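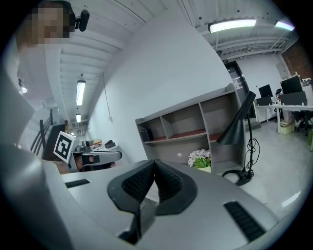 Wolden floor, ceiling lights on, white wall in the middle.

Nedik Desk Tidy, README

Last edit: April 21, 2024

What this is: notes on small decor in an office. Mostly one potted flower arrangement, pink and white, plus the desk and shelves near it. Started at Rinov in October, moved to Wolden when the lease there ran out. Room names follow the Cuadros floor plan, not the door signs.

Version 2. Version 1 had 6 folders, now merged to 3. Old paths wont work, fix your scripts.

Furniture in the set
- gray wood-grain desk with hutch, open cubbies, small drawer unit underneath
- black desk lamp, cord and all
- white side table
- white shelving, brown backs inside the cubbies

Pot is cream, white or green depending on the shot. Label it "pot", skip the color.
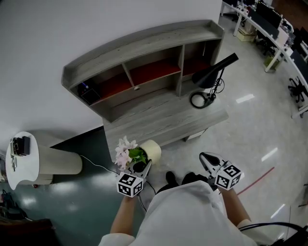 Labeling rules
- flowers + leaves + pot = one item, never split
- petals hanging over something else still count as plant
- lamp and its cord together
- shoes, sleeves, floor: leave unlabeled
- cubby backs go under "shelf", not "wall"

Known problems: long notes got chopped at the comma in the old export. Shelf names in folder 2 are mixed up, will redo. Glare on the tile, live with it.
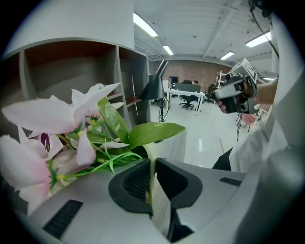

Do I need both note files to use the labels?
Just notes_main. The other one is kept for teh old folder names and can be deleted.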